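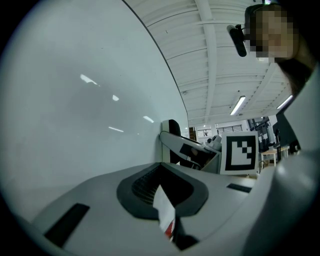

My talk is about glare, and mainly the glare that comes from big smooth surfaces in a workroom. Start slowly. Wait until the people at the back are sitting. Many of us have bought better lamps when the lamps were already good. The pale panel on the left has a matte surface, and still the ceiling lights are shining back from it in bright white patches. Ask the room: who would choose to read a small label next to this? Take two or three answers, not more.

Thank Kristine Yap for the invitation. Say the name of the Padilla workshop correctly (stress on the second part).

Slide 2. Where I come from in this subject. I did the lighting check for Larnine, 19 rooms, most of them with fluorescent tubes. I am not an electrician. I look at where people stand and what they see from there. Keep this under one minute.

Slide 3. The smudge test. Faint smudges on a white surface are easy to see from one side and they disappear from the other side. So walk around the surface before you decide that it is clean. Ramil Enriquez taught me this and I want to say his name here.

Slide 4. The ceiling. White ribbed ceilings are nice because they spread the light, but the tube itself stays the brightest thing in the room. Its reflection moves when you move. Do the movement with the hand, and bend the knees a little. In Gedance the people laughed at this and it helped.

Pause, drink water.

128 shares · 14 comments

Slide 5. Same ceiling, another position.

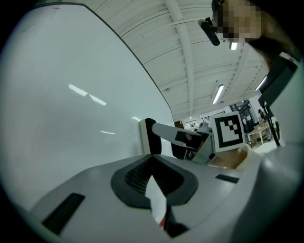
Reading time: 2 minutes

Let them look first. Then point to the long streak near the middle of the panel on the left, and after it to the short thin one lower down. Both come from lights overhead. Say that a streak has the shape of its lamp, more or less, and this is useful when you want to find which tube is guilty.

Slide 6. What to do, in order of price:
- Turn the surface some degrees, if it can turn.
- Move the person and leave the surface.
- Put a diffuser on the tube.
- Change the position of the tube. At Stitus this was 2198 dollars with the labor, so leave it for last.

If somebody asks about paint: matte paint makes the reflection softer, but it does not remove it. Go back to the first slide and show.

Slide 7. The measuring. I write 200 lux on the board only to explain the unit. Do not let the discussion stay on the numbers. Nerys Trevor will probably ask about daylight. Answer: different talk, in May.

Slide 8. Exercise in pairs. There will be about 80 people, so Deisy Escobar takes the left side and Mohammed-Awal Gyamfi the right side. Each pair finds one reflection in the hall and says which lamp makes it. Five minutes. Ring the bell.

Check before: does the hall have a dimmer? Bring the white board sample, the big one, and a cloth.

Last updated: 18 Feb 2025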